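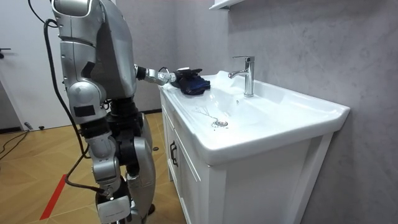 According to one visitor, the sink was a tougher test than any shelf or bench, as every surface slopes and cloth never sits the same way on it twice.

Flalurness Open Day – Washroom Bay

The bay at the Drurnport site was open from 9 on Friday, with runs of 45 minutes and a short break between them for questions. The program covered cloth handling at a domestic basin. Notes are by Drummond, the group that fitted out the bay. The humanoid works from the cabinet side, beside the basin, and is tethered by cable. Visitors stood behind the marked line. Sound levels were low enough for normal talk.

Basin, hand on cloth

The arm reaches down into the bowl and the dark hand presses on a bunched navy garment. The other arm hangs at the side and holds nothing.

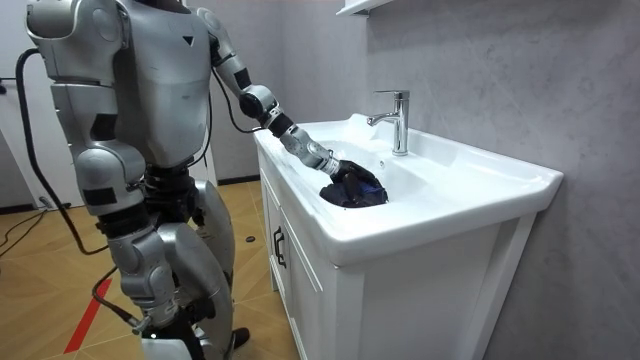
Getting there

Bay 2 is at the rear of the Oretti building, past the loading dock. Parking is limited to the gravel lot. The next open day is in July and bookings are capped at 525. Closed shoes are required – sandals will be turned away at the door. The bay is on the ground floor.

Filed under: Site Visits, Manipulation, Open Days

Search this gallery Go

Recent galleries
Drurnport loading dock trials
Oretti cable routing
Flalurness workshop tour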